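Hard Water, Soft Water and the Rinse Cycle: Nawal Younis on Textile Care

Nawal Younis has spent most of her working life on the chemistry of washing printed cotton. She trained as a dye technician, moved to the test laboratory at Weidemann, and now runs wash trials for small garment printers who want to know how long their prints will last. We spoke on a Wednesday afternoon in her office, with a row of drum machines running next door.

Her first subject was water. Most complaints that reach her desk blame the ink, and in her view most of them start with the supply pipe. "Calcium and magnesium bind to the surfactant before it gets to the soil," she said. "The user sees a gray shirt and adds more detergent. Now there is residue in the fabric as well as soil."

The dosing table on the package, she said, is written for three hardness bands, and few households know which band they are in. The local utility usually publishes the value. Test strips are also adequate if they have been stored dry.

Temperature came next. Younis washes her standard samples at 60 degrees because the trial protocol calls for it, but she does not recommend that setting for printed garments at home. Plastisol prints soften with heat. If the drum is full, softened areas press against each other and can lift. Water-based prints sit in the fiber and tolerate heat better, although the dye around them may not.
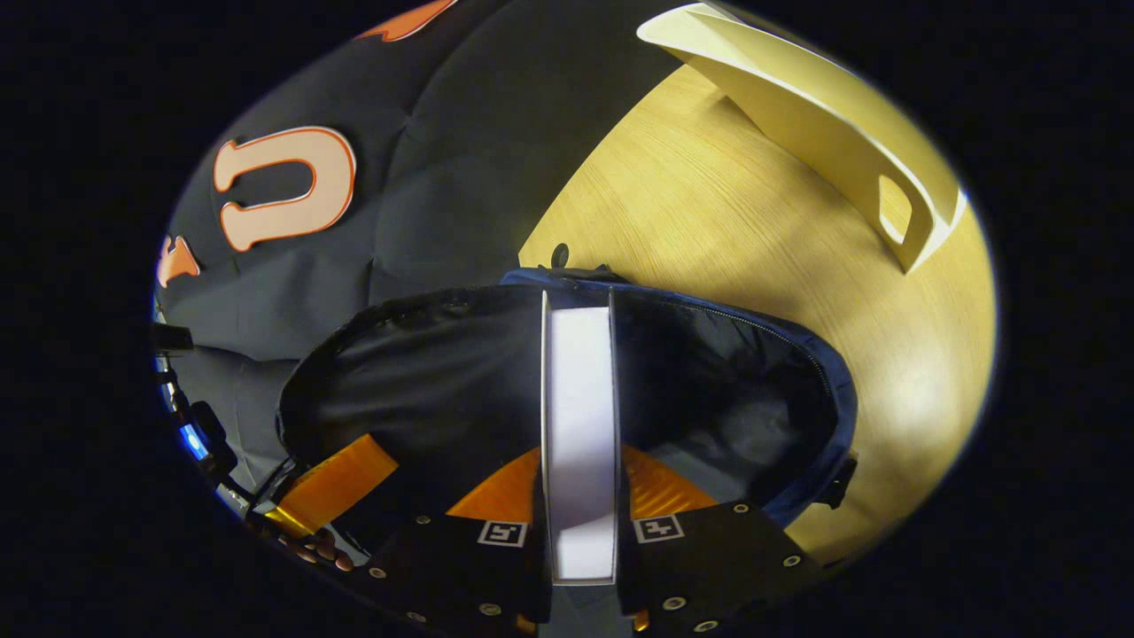 "Mechanical action is the part people forget," she continued. "An overloaded drum does not move the fabric through the water. An underloaded drum drops it too hard." Turning a printed garment inside out moves the abrasion to the back of the cloth. In her trials, that step alone made a visible difference after 9 cycles, well before any change in detergent did.

The rinse is where she and her former colleague Ludger Kramer disagree. Kramer, who now works on machine programs at Diro, holds that modern short rinses are sufficient if the dose is correct. Younis accepts the condition and doubts that it is often met. She measures the conductivity of the last rinse water and compares it with the supply. "If the two readings are far apart, something is staying in the load – salts, alkali, usually both. Ludger would say reduce the dose. I would say reduce the dose and add a rinse."

On fabric softener she was brief. It coats the fiber, reduces absorbency, and over repeated washes can dull the edge of a print. She leaves it out of all printed loads. For stiffness caused by hard water, she suggests correcting the dose before anything else is changed.

Drying took up the rest of the hour. Line drying in shade is her default. Direct sun fades reactive navy and black faster than most owners expect, and the shoulder area goes first if the garment hangs from a hanger. Tumble drying is acceptable at the low setting, but the load should come out slightly damp. "Overdrying is where cotton loses length. The last few minutes do very little drying and a lot of damage."

Her current trial compares two powder detergents and one liquid on knitted cotton supplied by Balava. Each set will run for 200 cycles, with color readings taken at fixed intervals. The liquid samples are still in the early part of the series, and she declined to comment on them. The powder sets are due to finish in December.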